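Tukcombe Home Computer Scheme
Progress report to the Abernathy Fund
Oct 19, 2025

Covers the period to the end of September. Spending figures are in the last section.

The grant agreement asks us to report on "impact." We have tried to keep to what we know, and that makes for a thinner report than the last one. The last one was too cheerful. It counted a computer as a success on the day it left the building, and we no longer think that tells you much. 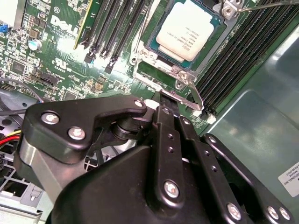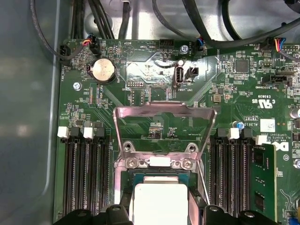

Both pictures: processor in its socket on a green motherboard, case open.

Computers placed

Our target was 40 homes by the end of September, and we reached 40. Please read that number with some care. It means that 40 households signed the form and took a computer away. It doesn't mean they are using it. We asked for permission to call people a month later, and most gave it, but a lot of the calls went to voicemail and we can't say whether silence means the computer is fine or sitting in a closet. Among the people we did reach, the usual answer was that it was "good," which was also the answer we got from a man who later mentioned he hadn't plugged it in.

The application promised that families would use the computers mostly for schoolwork and job searches. What people tell us is paying bills, video calls, looking things up about their health, and games. We see nothing wrong with any of that. It does suggest the wording in the application was written to please a funder, and we would like to drop it from next year's.

Internet access

This remains the weak part of the plan. Several homes on the Plimlow side of town have no service that a household on a tight budget would pay for. We had assumed people would use their phones to get the computer online. Some do, until the data runs out. The discount plan we listed in the application turned out to need a credit check, and two families were turned down. We were told this would be looked into. We have been told so each time we have asked.

We would rather not place more computers in Plimlow until there is a better answer. If the Fund wants the area covered regardless, we would ask for that in writing, along with some idea of how the monthly cost gets paid.

Classes

We ran four evening classes at the Tukcombe branch library. Turnout was decent at the first and poor by the last. The feedback sheets were almost all positive, but they were filled in by the people who stayed to the end, so we don't put much weight on them. The session on spotting scam emails was the one people asked to have again. The one on spreadsheets should not be repeated.

The handout packet is too long. It was written before we had met anyone who would be reading it. A single page in large type, with a phone number at the top, would probably do more good.

Kakix

You asked how the Kakix tracking software is working out. It produces attractive charts. The charts depend on somebody typing in every call and visit, and in August nobody had the time, so the August dip you will see on the dashboard is a dip in typing. Kakix also marks a household as "engaged" if we have sent it an email, whether or not it was opened. We have asked them to change this. Until they do, please don't quote the engagement rate to your board.

A plain spreadsheet would cover everything we need. We are keeping Kakix through the end of the contract since it is already paid for.

Money

We have $2,825 of the grant unspent. Most of that was set aside for the travel line, which was set too high from the start. We would like to move it to replacement power cords and to a small pot for prepaid data, mainly for households with school-age children. It will not fix the access problem described above and we don't want to claim that it will.

What we plan to do before the next report

Call every household again, at different times of day, and report how many we failed to reach as well as how many we did.
Rewrite the handout.
Repeat the scam email class, at lunchtime if the library can give us a room.
Hold off on any new target for homes until the calls are finished.

Copies of the signed household forms can be sent on request, with the addresses removed.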